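Frequently asked questions: the two-arm table at Stiden Workshop

These are the questions we get most on open evenings and by email. If yours is missing, ask at the bench on a Friday after 6.

What is the project?

A pair of robot arms fixed to one table, which members are teaching to handle light household things. It started in May as a shared build and has had its own corner of the workshop ever since.

Did you build the arms yourselves?

No. The arms were bought as a set. What we built is everything they stand on and sit inside, plus the wiring between the table and the laptop. One member priced up making the arms from scratch and we dropped the idea the same evening.

What is the frame made of?

Black aluminium extrusion, bolted at the corners, on a light wooden base. We bought the extrusion as offcuts from Fukitz and cut it on the workshop saw. The first frame was 30 mm too narrow, so if you are copying ours, measure the arms with the elbows out before you cut anything.

Why a white top?

It is easy to wipe down and most things show up well against it. The drawback is glare. We have tried matt film, and it helped a little, but it scratched within a week. Moving the lamp did more.

How much did it cost?

Leaving out the arms, the table came to £193. Most of that was brackets and bolts. The cable and the table top were already in the workshop.

How are the arms taught a task?

By repetition. A person guides the arms through the job, the laptop records it, and the objects are put somewhere slightly different before the next go. We aim for 500 recordings of a task before we try training on it. Short sessions work best — people get careless when they are tired, and it shows in the recordings.

What are you working on at the moment?

Flowers. The tasks are picking up a single stem from the table and putting it in a vase or a cup.

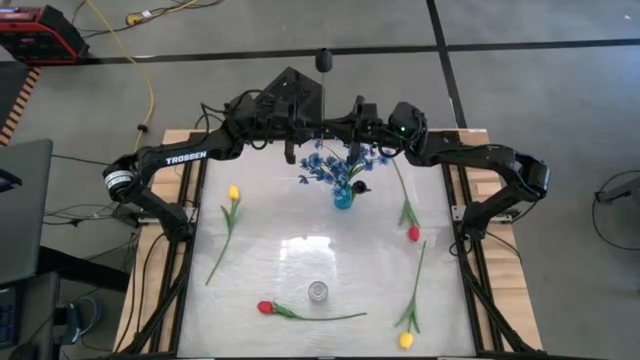 Artificial stems are used for all of it. Real ones bruise and drop petals, and they would not last through a set of recordings. Tulips are harder than they sound: the stem is long, so a grip near the wrong end makes the bloom swing about. Gripping closer to the middle is the current advice.

Can I use it?

Yes, if you are a member and have done the induction. Book through the Ploria calendar in slots of 30 minutes. Keep your hands outside the frame while the arms are powered, and step over the cables, not on them.

Can I bring my own objects?

Usually. Nothing sharp, nothing heavy and no liquids. Glass is allowed if it is small and you clear up after yourself.

Are the plans available?

There is a cutting list and a wiring sketch in the Llewellyn folder by the door. The cutting list is up to date. The wiring sketch still shows the old power supply position — we will redraw it when the cables have been tidied.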